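Uvach parcel locker

The Uvach is a self-service parcel locker made by Praner and installed mainly in supermarkets, railway stations and the sort of petrol station that also sells houseplants. It lets customers collect, send and return parcels without speaking to a member of staff, a feature that both customers and staff are said to value.

Design

The standard Uvach consists of a central column with a touchscreen, a scanner and a label printer, flanked by banks of steel compartments in three sizes. The small size suits a paperback, the medium a pair of shoes, and the large a box containing a pair of shoes as packed by most online retailers. A full indoor installation has 100 compartments. The column takes up the width of two of them, a point that the sales brochure passes over quickly.

The casing was originally available in any colour the retailer wished. After one chain ordered a beige that matched its walls so closely that shoppers walked past the unit, Praner began supplying a lit strip along the top edge as standard.

Operation

To collect a parcel, the customer scans a code or types a six-figure number. The right door then springs open, usually at knee height. Doors left open set off a polite chime, which becomes less polite after two minutes. Uncollected parcels are held for three days and then returned to the sender.

Sending works in much the same way, except that the customer must first choose a compartment size. The screen shows an outline of each size beside a drawing of a teapot for scale. Praner has never published the dimensions of the teapot.

Software

Early units ran a program written by Praner itself, remembered chiefly for its habit of asking users to confirm that they wished to confirm. It was replaced by Habte, a system licensed from an outside supplier, which cut the number of screens from nine to four. Habte also added larger type, a choice of languages and a spoken guide for blind and partially sighted users. The volume of the guide can be adjusted, though the button for doing so is on the fourth screen.
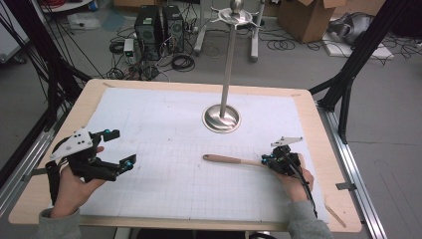
Variants

The Kelport is an outdoor version with a sloping roof, heated screen and sealed doors. It weighs 500 kg empty and is bolted to a concrete base. A narrower model for convenience shops has no large compartments at all, and is popular with shopkeepers who had grown tired of storing other people's flat-packed bookcases.

Use

On 9 August 2021, Praner reported that 2442 units were in service, of which 1459 were indoor models. The remainder were Kelports, including one on a ferry, which the company counts as outdoors.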